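Atgate
Home
Methods
Results
Work with us
About us

About us

Atgate is a small lab company. We work on one thing mostly: getting robot arms to do fiddly work on electronics that was only ever meant for human hands. Server boards, expansion cards, cables, clips. Nine tenths of our week is spent on the last few millimeters of a move.

Last updated August 2025. Yes the old version was very old. Sorry to everyone who wrote to the dead address.

How it started

Seema Tomar and Kuldeep Dhillon shared a bench at a repair depot. Pallets of used servers came in, people pulled cards out, tested them, put cards back in. All day. Kuldeep had a thumb splint by the second winter. Seema had a background in control and kept saying an arm could do the card part. Kuldeep kept saying it couldn't, it would crack the slot. They were both right for a long while.

First rig was a secondhand arm bolted to a steel door. It cracked the slot. Then it cracked more slots. We still have a drawer of them, labeled by Kuldeep in terms we won't repeat on a company page.

Umesh Nigam joined to do software. Then Ashok Uniyal for mechanical — fingers, mounts, brackets, anything with a thread in it. Renu Maurya came over last March and runs testing, meaning she decides when something counts as working. We are 8 people now counting the two who are part time.

What we do

The method is called Treleo. Short version, for people who landed here from a search:

Most systems look from above, work out where the slot is, then go there. Fine for boxes. On a crowded board the arm blocks its own view right when it matters, and the board is never quite where the drawing says it is. Trays flex. Somebody swapped a standoff. The overhead view is off by a millimeter and a millimeter is a bent pin.

Treleo looks from the wrist. The camera rides along with the fingers, so the fingers are always in the picture and always in the same place in it. We don't try to get a perfect position for the slot in the room. We only care where the slot is compared to the fingertips, and we keep correcting that gap all the way in. When contact starts, force takes over from sight, bit by bit, over the last 2 mm. No hard switch between them. The hard switch was what cracked the slots.

Training data comes from people driving the arm by hand. Kuldeep did most of the early sessions and he is still the best driver we have. The arm learned his habit of tilting a card very slightly and letting one end find the slot first. Nobody told it to do that, it was just in the demonstrations. We tried training it out once, results got worse, we put it back.

What we found

The write-up is called Tripathi internally, after the street the first workshop was on. Main points:

80 trials per condition, on boards the system had not trained on. Wrist view with the blended handover seated the card in 71. Same arm, same fingers, overhead view only: 38. Wrist view with the hard switch landed in between at 59, but with more damage than either, so we don't recommend it to anyone.

Demonstrations: going from 8 to 16 per board type helped a lot. Past 16 the curve goes flat. We expected to need far more and had cleared a month for collecting them. Used the month to fix the fingers instead.

Shiny stuff is still the weak spot. Polished metal near the target throws glare and the tracker will happily lock onto a bright edge that isn't the slot. Umesh's fix is to mask anything blown out and lean on the printed marks and the connector bodies, which stay readable under bad light. Helps. Not solved.

Dark on dark is the other one. Black fingers going to a black slot, very little contrast where you want the most. Ashok wants to try a pale tip. Renu wants him to change one thing at a time. This is being discussed.

What we haven't shown: anything about speed. We are slow. A person who does this for a living beats us easily. We also haven't tested on boards with heavy dust, or on a tray that's moving. If you read somewhere that we have, it wasn't us.

How we work

Small runs, written down. Every trial gets a line in the log, including the dumb ones where the gripper was left unplugged. Renu picks the test boards and the rest of us don't see them until the morning of the run. It's annoying and we reccomend it.

We work on real boards inside their real trays. Early on we used a bare board clamped flat and got lovely numbers that fell apart the first time there was a wire in the way. Cables along the side, a battery holder, a screw head where you wanted to put a finger — that is the job. So the tray stays on.

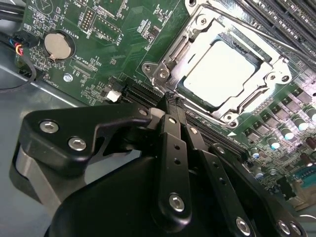 Fingers are our own design. Two parallel fingers, thin enough to get down between connectors. Ashok is on version nine, or ten if you count the one that never got mounted. He'll send drawings if you ask nicely and tell him what you're using them for. The longer reach cost us some stiffness, so the force readings needed a new calibration, and the old numbers and the new ones should not be compared directly. We say that in the write-up too but people skip it.

Code is Umesh's department. The tracking part is shared on request. The handover part will be once it's cleaned up, he has promised this at least twice in writing.

People

Seema Tomar — founder, control. Runs the place, does the grant forms, still writes the force code because she won't let go of it.

Kuldeep Dhillon — founder, hardware and demonstrations. Ten years of board repair before this. Ask him which connectors are badly designed, then get comfortable.

Umesh Nigam — vision and learning. Prefers email.

Ashok Uniyal — mechanical. Fingers, brackets, fixtures. Owns the good hex keys, please return them.

Renu Maurya — testing and results. If a number is on this site she signed off on it.

Plus three more on build and data who asked to not be listed.

Who we work with

Clillier, a refurbisher, supplies retired server boards and takes back whatever survives. They also gave us the list of jobs their own people hate most, and that list is more or less our roadmap. Card seating was at the top. Next is unplugging small wire connectors without pulling on the wires, and we've started on it, and it is going badly, more later in the year hopefully.

We take on 2 outside projects at a time. Usually a company with a hand step that's hard on hands, or a university group that wants to run our method on their own arm. We'll say no if it's a bin picking problem, other people do that better.

Visits

Possible, small groups. Write first. The rig room is tight and we can't run trials with people leaning on the bench, the vibration shows up in the force data. Students welcome, we try to do a visit a month during term. Bring a jacket, the heating is on the other side of the builidng.

Jobs

One opening, test technician, full time, working with Renu. You'd be swapping boards, checking slots under a microscope, keeping the log honest. Steady hands matter more than a degree. Write a few lines on something you fixed and send it to the address on the contact page.

No openings in software right now. Umesh reads everything anyway.

Contact
Results and data requests
Visits
Privacy
Back to top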